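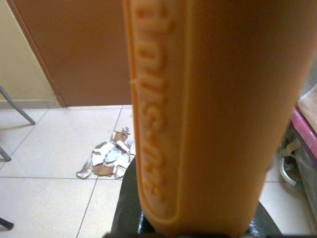 Fig. 2: Orange plastic, raised lettering on the side.

Section 2. Setting up your Plovar label maker

Okay, you've got the Plovar charged and the lid clicks shut, so let's get it printing. I set mine up at the kitchen table in Pludley with a cup of tea going, and you can do the same (just keep the tea well away from the tape slot, please).

Before you start

You'll need the printer, one roll of tape, the short cable and a dry cloth. If you bought the Fomencombe bundle, the tape is hiding under the cardboard tray. I missed it the first time and nearly wrote an angry email!

Loading the tape

1. Switch the printer off. Hold the side button until the light goes out.
2. Slide the lid toward you and lift. It's stiff when it's new, so don't be shy.
3. Drop the roll in with the printable side facing up. If you can't tell which side that is, scratch a corner with your fingernail. The side that marks is the side you want.
4. Pull a thumb's width of tape out through the slot and close the lid over it.
5. Switch back on and tap Feed. One blank label should come out straight.

Note: If the tape comes out crooked, open up and push the roll over to the left guide. Mine drifts every time I swap from wide to narrow, and I still forget.

Caution: The cutter behind the slot is sharp. Don't poke a stuck label out with your finger. Open the lid and pull it back the way it came.

Printing your first label

6. Press Text and type something short. I always type SOUP.
7. Pick a size. Medium is good for jars and bottles, and Large is what I use on storage tubs.
8. Press Print, wait for the click, then tear downward.

Sticking it on so it stays

Wipe the spot with the cloth and let it dry all the way. Labels like a flat, smooth patch, so on plastic bottles and tubs stay clear of raised letters, ridges and the tight part of a curve. Press from the middle out and give it a good rub with your thumb. Leave it overnight before you wash anything.

Note: Tape meant for the Matheson printers will fit in the slot, but it prints faint and leaves a gummy strip on the roller. Ask me how I know.

Looking after the print head

The head is good for 3000 labels before it wants a proper cleaning. The counter is under Menu, then Info. When it gets to 3000, go to Section 5 and follow the cleaning steps there, then hold Feed and Menu together to set it back to zero.

Caution: Let the head cool before you touch it, especially after a long run of Large labels.

Text by Priit Avotiņš. Last updated 12 Dec 2023.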